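湖东老区

格蕾特·拉克斯达尔（Grethe Laxdal）在一月搬进了伍特夫代尔（Wutevdale）最老的一片街区。我跟她是在房产中介的门口认识的，那时我也刚来，中文、英文和本地人的说法混在嘴里，经常一句话讲到一半就要停下来找词。她站在台阶上看一张手画的地图，问我：“湖在哪一边？”我说在下坡的那一边。她笑了，说这个回答她可以用一辈子。

街区叫德罗斯特尔（Drostell），是一个伐木商的姓。他在湖岸买下一块地，先盖锯木厂，再盖工人的房子，最后才盖自己的房子。工人的房子很小，一间屋带一个阁楼，屋顶很陡，雪可以自己滑下来。现在还剩下九座。格蕾特买的是其中一座，门牌115号，可是这条街上并没有115座房子。号码是后来市里统一编的，从山上的水塔开始数，数到这里已经很大了。

她买的时候，价钱比新区便宜很多。中介的先生讲得很诚实，他说墙里没有保温层，水管在冬天要一直开着一点点，还有后面的小路不归市里铲雪。格蕾特每一条都点头，好像在听别人家的事情。签字以后她问他，阁楼的窗户朝哪里。他翻了很久的文件，文件里没有写。

窗户朝湖。

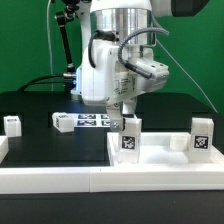 她搬家那天我去帮忙。东西不多，最重的是一台旧缝纫机，弗勒利希（Fröhlich）牌子，是她母亲留下的。我们两个人抬它上楼梯，楼梯转弯的地方太窄，抬到一半上也不能上，下也不能下。格蕾特坐在上面一级台阶，我站在下面，缝纫机在我们中间，就这样休息了很长时间。她给我讲她从前住的城市，那里的楼房都有电梯，她住了许多年，不知道楼下的人姓什么。

“你楼下的人现在是缝纫机。”我说。

这句话我在心里先想了一遍，怕语法不对。她听懂了，笑得差一点松手。

后来我们把楼梯的扶手拆掉一段，才把缝纫机弄上去。扶手拆下来以后，墙上露出一块没有刷漆的木板，木板上有铅笔写的字：3,162。下面没有别的话，没有名字，也没有单位。格蕾特用手指摸了一下，说，不要擦掉。

这个数字让她想了整个冬天。她先以为是工钱，就去镇上的图书室查锯木厂的账本。账本只剩两本，封面给水泡过，里面记的是马料、铁钉和灯油。工钱写得很少，一个人一个月的工钱离三千还差得远。她又以为是木头的根数，可是管图书室的老太太告诉她，厂里数木头不用铅笔写在墙上，要用烙铁烙在木头上。老太太说这话的口气，像是自己在厂里做过工。

我住在坡上面，租的是斯塔内克斯（Starnex）公寓的一间房。那是一栋新楼，大厅里挂着老街区的照片，照片放得很大，街上的人脸都成了灰色的点。晚上我下班经过她的房子，阁楼有灯，我就敲门。她煮一种很浓的汤，放莳萝和土豆。我们坐在缝纫机旁边吃，因为阁楼里只有那里放得下两把椅子。她总是先讲数字的事，然后才问我今天好不好。

有一次她说，也许是步数。

“从哪里走到哪里？”我问。

“这个就不知道了。”

第二天早上七点，天还没有亮，她穿上靴子从自己家的门口开始走，往下走到湖边，一边走一边数。到水边是不到三百步。她又沿着岸走，经过旧码头的木桩，经过船库，经过冬天关门的冰淇淋亭子。走到一千多步的时候有一只狗跟上来，她跟狗说了两句话，数字就忘记了。她只好走回来，第二天再走。

我劝过她。我说墙上的数字可能是木匠随便写的，木匠量东西，总要找个地方记一下。她说，木匠量东西不会量出这么大的数，这房子才多大。我想了想，觉得她有道理，可是我也觉得，一个人在黑暗里数着步子走路，被邻居看见不太好。她说邻居已经看见了，邻居还跟她打了招呼，问她是不是在找耳环。

这个邻居姓什么我现在还记不住，是一个瘦高的老人，在街区里出生，一直没有搬走。他记得街上还是土路的时候，春天化雪，马车陷在泥里，大家从家里拿木板来垫。他也记得土路铺成柏油那一年，他父亲站在门口看了一个下午，晚上吃饭的时候说，以后鞋子会穿得久一点。格蕾特把数字讲给他听。他听完没有说话，戴上帽子，跟她一起走到她家，上了楼梯，弯下腰看那块木板。

他看了很久，然后说，这个三的写法，像他姑妈。

姑妈小时候住在这座房子里，住过几年。她不识很多字，但是会数数，而且喜欢数，什么都数。她给人家洗衣服，每洗一件就在一张纸上画一道，纸画满了就换一张。老人说，她后来搬到山那边去了，嫁给一个赶车的，走的时候大概二十岁。他最后一次看见她，她已经很老，坐在窗户前面数过路的汽车。

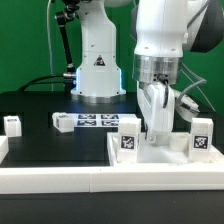 那么墙上的数字，到底是她洗过的衣服吗？
老人说他不能肯定，但是姑妈在这座房子里住的时候还小，洗衣服是后来的事，所以他觉得她数的是别的东西。

格蕾特听了这个回答，不但没有失望，反而很高兴。她留老人喝汤。我那天也在，三个人两把椅子，我就坐在地板上，背靠着拆下来的那段扶手。老人讲他姑妈怎样在教堂里数蜡烛，牧师讲道讲到一半，她大声说少了一根。他讲得很慢，有些词是本地的老话，我听不懂，格蕾特也听不懂，我们两个就一起点头。

后来是我想到的。我说，也许是日子。

格蕾特放下勺子，去楼下拿铅笔和纸。她在纸背面除了一遍，又除一遍，三百六十五天一年，得到八年多，快要九年。她问老人，姑妈在这里住了几年。老人说，不知道，他那时候还没有出生，只听父亲说“住过几年”。几年可以是三年，也可以是九年。他父亲是一个说话不精确的人。

我们没有再查下去。图书室的老太太后来托人带话，说又找到一本住户登记，纸很脆，要等到天气干燥的时候才能翻。格蕾特谢了她，说不着急。

到了春天，扶手应该装回去了，因为没有扶手的楼梯我上去总是要用手扶着墙。格蕾特请木匠来，木匠量好尺寸，问她要不要把里面的木板顺便刷一下。她说不要。她让他把扶手往外移了一点，这样从楼梯上走过的时候，低头就可以看见那个数字。木匠在工具箱的盖子上记了几个数，然后去车上拿锯子。

那天晚上我下班经过，阁楼没有灯。我以为她不在家，走到湖边才看见她坐在旧码头剩下的木头上，鞋子脱了放在旁边。水还很冷，她的脚没有伸进去。

“我今天开始数了。”她说。

“数什么？”

“住在这里的日子。我从搬家那天往后补，怕补错，你帮我对一下。”

我坐下来，跟她一起用手指算。一月我们算错了一次，因为我忘了搬家那天自己也要算进去。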